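The Last Boat to Entili

Fitriani Saragih missed the ten past six because of a shoe. Stupid. Heel went on the slipway at Todidport, and by the time she'd hopped to the ticket window the boat was a light and a noise and then just a light.

Next one, said the board. Next one 20:46. Then underneath, in chalk, maybe.

She had the letter in her coat. Eight lines, her aunt's handwriting, all of it leaning as if the wind had got at it. Come before the tide on Thursday's paper - no, she'd read that wrong, it said come before they put it in the paper. The house. They were selling the house. Twelve rooms and a leaking roof and the pear tree she fell out of when she was nine, and somebody at Fernico Estates was going to print a little square about it with the word potential in.

Café by the harbour was open. Just. Chairs up on half the tables, radio going. She sat where she could see the water and put the broken shoe on the seat next to her like a guest. 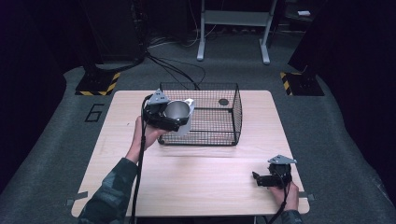

Was there any other way across to Entili after dark?

The post launch, if you caught the skipper before he'd had his supper and didn't mind sitting on the sacks.

She minded. She went anyway. Left her tea, left two coins, went out lopsided along the wall with one hand on the cold stones. The launch was called Telov and smelt of diesel and wet rope. The skipper was eating a pie. Too late then, or nearly.

"You're Marta's niece," he said. Not a question.

"I'm in a hurry."

"Everyone's in a hurry who's going to Entili. Nobody hurries coming back." He finished the pie. Took ages. Wiped each finger. "She said two thousand for the lot, you know. The furniture. I told her she was mad."

Two thousand. The big clock, the piano with the dead key, the blue plates. Fitriani sat down on the sacks.

They went out past the light. Black water, a bit of moon, teh engine coughing every so often like a man in church. She thought about what she'd say. She'd had a speech on the train. Good one, too, with a beginning. Now all she could remember was the pear tree and how her aunt had come running across the grass with flour up to her elbows, shouting at the tree. Not at her. At the tree.

"Did she say why?" she asked.

"Why what?"

"Why now."

He steered for a while. "Stairs," he said.

Oh. Stairs. She hadn't thought of stairs. She'd thought of money, or some man, or spite, she'd thought of spite all the way from Telford Road to the coast, and it was stairs. Seventy-odd years old and the bathroom on the second floor.

The island came up all at once, as it always did. One lamp on the jetty. Someone under it, small, in a big coat.
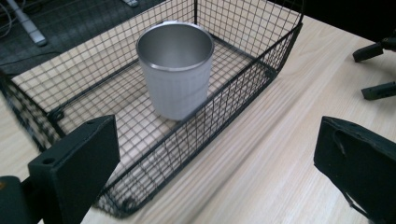
The cup and the wire basket on the pale table.

"You missed the boat," her aunt shouted, before they'd even tied up.

"My shoe broke."

"Which shoe?"

Fitriani held it up. Her aunt took it, turned it over under the lamp, tutted at the heel. Then she bent down, slowly, one hand on the bollard, and undid her own laces.

"Don't be daft, you'll freeze."

"I've got two pairs of socks on. It's uphill. Put them on."

They were a size too big and still warm. The skipper threw the mailbag after them and was already backing out. They started up the hill, arm in arm, the old woman in her socks and cross about it, and neither of them had said a word about the house yet.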